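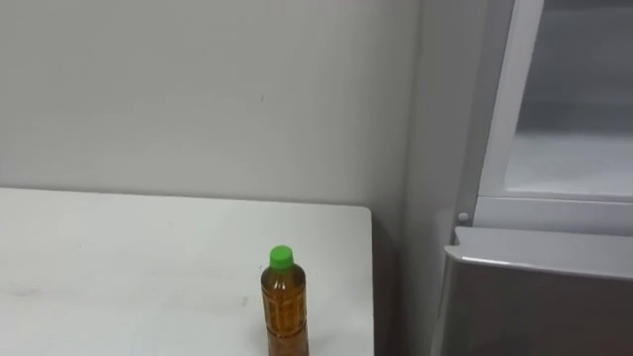 Notes on the Surlow Ridge Trail in May

Search this blog Go

Posted in May by the author of the Hinds Valley Walking Journal

The Surlow Ridge Trail reopened to foot traffic this month following repairs to its lower crossing. I completed the full loop from the Zestimcombe trailhead, a distance of five miles, and the following observations are offered for readers who intend to visit before the summer heat.

The first mile is level and follows the creek bed. Desert willow is in flower along both banks, and the brittlebush has largely gone to seed. Hikers should note that the old sign at the Hinds junction has been removed. The correct route bears left.

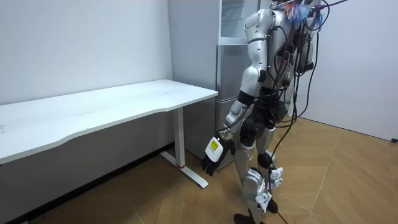 Beyond the junction the trail gains 1,000 feet over three miles. Shade is limited after 9 a.m., and no water is available above the creek. I carried 3 quarts and finished with very little remaining. Visitors with dogs are advised to choose the lower path, as the rock on the ridge is sharp.

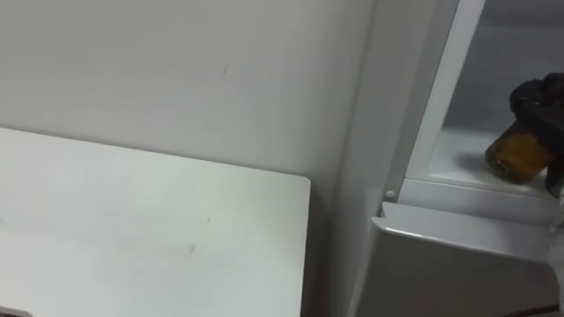 A white tabletop beside an open cabinet unit.

Bird activity was considerable. My list for the season now stands at 141 species, with the addition of a gray vireo heard and then seen near the Sotis overlook. Canyon wrens were calling throughout the descent. A pair of hooded orioles was active in the palms by the parking area, where they also nested last year.
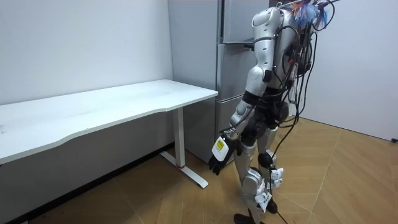 The overlook itself remains in good condition, although the bench has lost one of its slats. The view to the south extends as far as the Zestimcombe water tower on a clear morning. Parking at the trailhead is limited and the lot was full upon my return at 11 a.m. The gate is locked at sunset.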